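Can a robot tidy my desk yet? 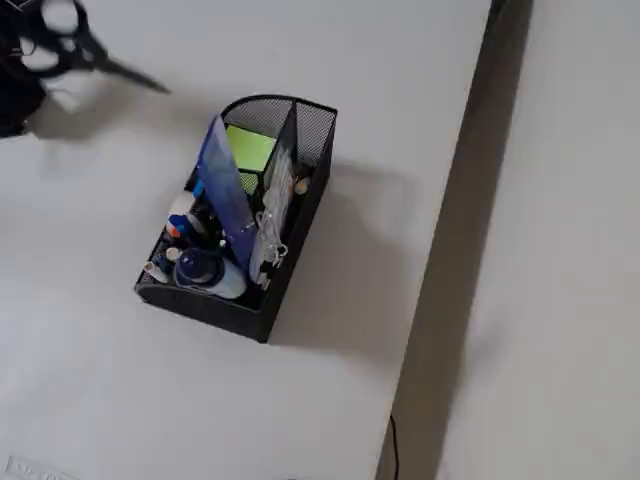 I've been asking some version of this question since I was a kid, usually while being told to clean my room. Dishes, laundry, the drawer where batteries go to die – I would hand all of it over tomorrow. So when my friend Quyên Hứa started sending me clips and papers from the robot world, I got a bit obsessed (my sister Nele would say more than a bit).

My answer after a month of reading: sort of, slowly, and please stay in the room.

Desk stuff is a great test because it's so annoying. A pair of scissors is an awkward shape to begin with. You can grab it by a loop or by the blade, and then it has to go into a slot that already has a ruler and a glue bottle in it. My hands do that while I'm on the phone. A gripper has to find the gap, get the angle right and notice when something is pushing back. And cables! I can't put a charging cord away without it grabbing three other things on the way out the next time.

Quyên ran a little home test in October with a secondhand arm she calls Jatik. She gave it 81 tries at putting one pen in one cup, and it managed 13 of them on the first day. She was thrilled. I was picturing the other 68 pens. By Wednesday of the next week it was doing much better, but then she swapped the cup for a taller one and it was back to poking the rim.

That's the bit I keep coming back to. Factories have had robots placing the same part in the same spot for ages, and they're great at it. My desk is never the same spot twice. Neither is my kitchen, and let's not even talk about fitted sheets.

Would I buy one? Quyên paid 2000 dollars for hers, and for now I can put my own scissors away in a second or two. But if somebody brings out one that can empty a dishwasher without breaking my good bowls, I'll be first in line, and I'll probably cry a little. Next up I want to read about towel folding, so if you have links, leave them in the comments!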